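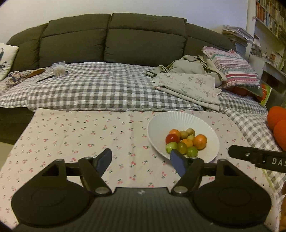
Vuelven las tardes de remiendo al barrio de Furo

Con la llegada de agosto, cuando medio barrio se marcha y el otro medio baja las persianas a la hora de la siesta, la asociación vecinal de Furo ha decidido recuperar una costumbre que muchos echaban de menos: las tardes de remiendo, esas reuniones en las que cada cual llega con una bolsa de ropa de casa que pide una puntada y se marcha, si hay suerte, con la labor terminada y alguna conversación de más. Las sesiones serán a las cinco de la tarde en el local de la calle Surner, que conserva el suelo de baldosa antigua y un ventilador de techo al que los asiduos tienen mucho cariño, aunque haga un ruido de mil demonios.

Quien se ha empeñado en que esto vuelva es Lesia Kuzmenko, costurera de oficio y vecina de Furo desde hace 16 años. Llegó con una maleta, una máquina de coser heredada de su tía y, según cuenta ella misma entre risas, un castellano en el que solo cabían los números y los colores. Empezó arreglando bajos de pantalón en la trastienda de la mercería Hnatiuk, y de ahí pasó a las fundas, las cortinas y las colchas, que es lo que de verdad le gusta, porque dice que la ropa de vestir cambia de dueño y de talla, pero una colcha puede acompañar a una familia durante toda la vida.

«La gente me trae una manta y me pregunta si merece la pena», explica. «Yo les digo que se sienten un momento y que me cuenten de dónde ha salido. Cuando terminan de contármelo, ya están enhebrando la aguja.»

La primera etapa de estos encuentros duró varios inviernos y se interrumpió cuando el antiguo local tuvo que cerrar por unas goteras que, vistas ahora con un poco de distancia, eran bastante más que goteras. Hubo quien propuso seguir en casas particulares, y durante una temporada se hizo así, con las sillas de la cocina arrimadas al salón y los niños enredando con los carretes por el pasillo, pero el grupo fue creciendo y no había sofá que aguantara. La mercería prestó un rato su almacén y luego la cosa se fue apagando sin que nadie llegara a despedirse del todo.

Esta vez el programa se ha pensado con algo más de calma. En las primeras tardes se tratarán los arreglos más corrientes: descosidos, ojales cedidos, cremalleras de cojín que se atascan y esos pequeños agujeros que aparecen en las sábanas justo por donde más roce tienen. Más adelante se dedicará un par de sesiones a los tejidos de trama irregular, que asustan a los principiantes porque encogen a su manera y no se dejan planchar como uno querría. Kuzmenko recomienda lavarlos antes de cortar cualquier parche, y lavar también el parche, y tener paciencia con las dos cosas. También habrá una tarde entera para los cuadros y las rayas, donde el secreto, asegura, está en hilvanar mucho y fiarse poco del ojo.

Para los que se animen con algo de más envergadura, el grupo quiere coser entre todos una gran colcha de retales que se colgará en el vestíbulo de la biblioteca. Harán falta 700 piezas cuadradas, y se aceptan telas de cualquier procedencia siempre que estén limpias y no sean elásticas. Camisas viejas, manteles que perdieron la pareja de servilletas, delantales, fundas de almohada que se quedaron sin almohada. La mercería Hnatiuk ha puesto una caja junto al mostrador para quien prefiera dejar allí sus retales, y conviene saber que la dueña los mira uno por uno y que es muy capaz de pedir explicaciones sobre alguno.

El local tiene capacidad para 60 personas, aunque los organizadores prefieren grupos más recogidos, de manera que se pueda pasar por cada mesa y ver cómo va la cosa. No se exige experiencia ninguna. Se pide, eso sí, traer tijeras propias quien las tenga, porque las del grupo son pocas y hay verdaderas disputas por las buenas. Hilo, agujas y alfileres los pone la asociación. La aportación es de 2 euros por tarde y da derecho también a la merienda, de la que se ocupa la panadería Flusetti, con sus rosquillas de anís de siempre y una limonada bien fría que el año pasado, en la fiesta de la plaza, se acabó antes de que empezara la música.

Las máquinas de coser son otro cantar. De momento hay dos en condiciones y una tercera que funciona según el día, y por eso se agradecería mucho que quien tenga una parada en casa la prestara aunque fuera hasta el otoño. Kuzmenko se ofrece a revisarla y engrasarla antes de devolverla, con lo cual el préstamo sale a cuenta. Las de pedal también sirven, y de hecho son las que ella recomienda a los más jóvenes, que aprenden enseguida a llevar el ritmo y dejan de tenerle miedo al prensatelas.

Entre los que ya se han apuntado hay antiguos alumnos, varias parejas de abuela y nieta, un grupo de estudiantes del instituto que quiere aprender a ajustar pantalones de segunda mano y unos cuantos vecinos recién llegados que, por lo que nos dicen, vienen sobre todo a conocer gente. A todos se les recibe igual de bien. Si alguien tiene una pieza delicada, de esas que llevan años en el fondo del armario dobladas con papel de seda, es mejor que la enseñe primero sin tocarla, para ver con calma qué se le puede hacer.

Las plazas se reservan en la propia mercería, en horario de mañana, o acercándose al local un rato antes de que empiece la sesión. Los menores de 12 años pueden asistir acompañados, y habrá una mesa aparte con lanas y agujas de punta redonda para ellos. Se ruega a quienes vayan a donar retales que los lleven ya planchados.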